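Washing a down puffer at home - who's done it?
Outerwear Care board, 422 views

flelley_fan
My winter coat has been hanging in the closet since spring and I finally want to clean it before the cold comes back. Dry cleaner or home machine? I've read both and I'm going in circles.

Ghanem
Home, every time! I've done mine for years and it comes out gorgeous. Front loader, cool water, a small splash of down wash (I use Nutach) and then a second rinse. The drying is the long part - low heat, a couple of clean tennis balls, and patience. Mine needed 2 full cycles plus a night on the rack. 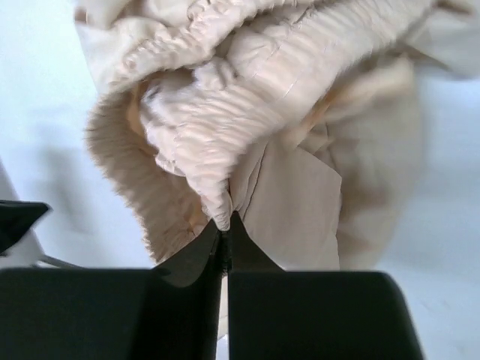 Prerkari_knits
Drying is where I'd slow down too, and I love this stuff so forgive the length! Take the coat out between cycles and feel for clumps with your fingers, then break them up gently. Big puffy parts fluff up fast. It's the tightly gathered bits, like all that close ruching on the cream one, where I'd keep pinching and checking, and a pale color makes me extra fussy about rinsing out every trace of soap.

flelley_fan
Oh that's so helpful. Tennis balls it is!

tub_and_line
Going to disagree on the machine. I ruined a seam that way. Bathtub, lukewarm water, press don't wring. It's slower but I trust it more.

Ghanem
Was that a top loader with the post in the middle? Those are rough on coats, I'll give you that one.

tub_and_line
It was, yes. Still sticking with my tub :)

Prerkari_knits
Both work! Just zip it up first and empty the pockets. I washed a lip balm in August and I'm still finding it.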